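By the time I found the right door, the afternoon session at Tetcombe was well under way and all the good standing room had gone to a school party. I squeezed in beside a man eating crisps and looked over his shoulder at two robot arms sharing one bench.

I loved it straight away. I had expected cages and flashing lights, the sort of thing you see in films about car factories. What Uniyal's open day gives you is closer to a craft table on a wet Sunday, with scissors, pens, a glue gun and two machines reaching in among it all.

Bhupendra Gautam, who looks after the arms, talks about them the way some people talk about allotments. "Look at the fingers first," he told us. "Everybody looks at the arm, but the fingers do the work." The orange pads are ridged all the way up, and he passed a spare one along the front row so that we could squash it. 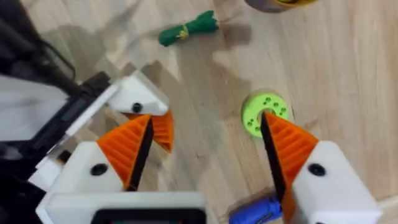
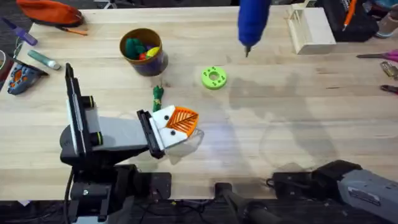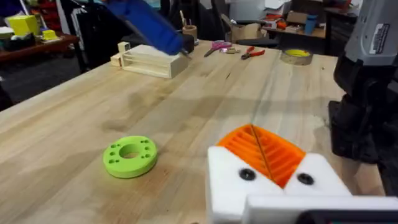

Orange-padded fingers and the lime-green ring, seen from three viewpoints during the Tetcombe open day.

The green ring was the crowd's favourite. A girl near me wanted to know whether it was a wheel or a biscuit, and Gautam said he'd take suggestions. He was just as cheerful about the slow bits. The project, called Trirnurgate, has logged nearly 4000 attempts at picking things up, and he reckons you learn more from an hour of fumbles than from a morning when it all goes smoothly.

I stayed for 57 minutes, having promised myself ten. Somewhere in there I had a go at the controls (badly, and with a lot of apologising to the arm) and came away with a real respect for anyone who can pick up a pencil without thinking about it!

The next open day is in October. Go early, stand at the front and ask to hold one of the pads.

RELATED
Inside the Burnico repair shop
Why robot hands are so hard to build
Five open workshops to visit this autumn
Letters: your first soldering iron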